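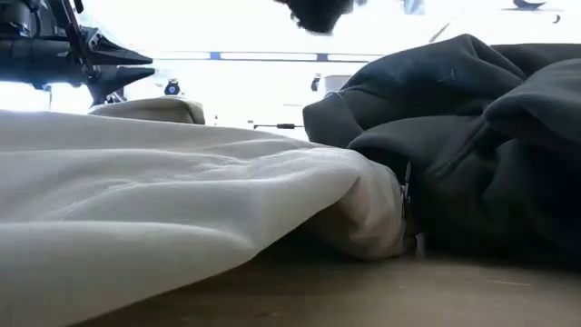

Session 3: Reading a fuel economy claim
Handout, 6 Aug 2019

Bring this sheet to the workshop hour. You will need it next to the Bresta brochure, pages open at the specifications table.

Last session we dealt with power figures, which at least can be checked on a rolling road by anyone with an afternoon and some money. Fuel economy is harder. The number in the brochure comes from a test that the maker prepares for, on a car the maker picks, driven by someone who does this for a living. It may be perfectly legal and still tell you very little about your own commute.

Start with the wording. The Bresta brochure says "up to 50 miles per gallon." Up to is doing all the work in that phrase. A car that returned 27 on every trip but one would satisfy it. Look for the footnote and write down what it says about the version tested, the wheels and the tires. In the Bresta's case the footnote covers the base trim with the manual gearbox and no air conditioning. Ask your local dealer how many of those are on the lot.

Now the Marín. The maker gives two figures, city and highway, and leaves out the combined one. Students often average the two and move on. Don't. Fuel economy in miles per gallon does not average that way over equal distances. If a car does 50 on the highway and 27 in town, and you drive the same number of miles in each, the true result is a bit over 35, and the simple average gives you 38.5. Work it through: take one mile of each, add up the gallons, divide 2 by the total. The error always flatters the car. 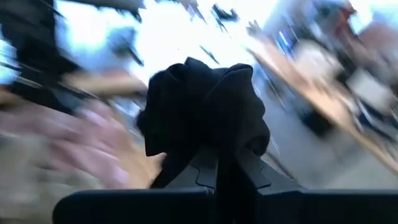 Gallons per 100 miles is a more useful unit for comparing cars, and I would like you to use it in all written work from here on. Going from 27 to 30 saves more fuel over the same distance than going from 50 to 55. Most people guess the other way. Brochures have no reason to correct them.

On dashboard displays: treat the trip computer as another claim by the maker. It estimates fuel used from the injectors and distance from the wheels, and either can be off. The only check I trust is brim to brim at the same pump, over at least 3 tanks, with the miles taken from the odometer. Even then the pump may click off early. Write down every fill, including the ones that look wrong.

The Irnska road test in your reading pack claims the car "easily beats its official figure." Before you quote it, find out:
- how far they drove
- what the weather was like (a run in February means something else entirely)
- whether they measured the fuel or read the display
- who supplied the car

I could find the answer to only one of these in the article. It was the last one, in small type.

For the workshop: convert the Bresta and Marín figures to gallons per 100 miles, then write one paragraph on what a buyer in Istholm, driving mostly short trips, could reasonably conclude from them. "Not much" is an acceptable answer if you show why.

Reading for session 4: the towing chapter, skipping the tables at the back.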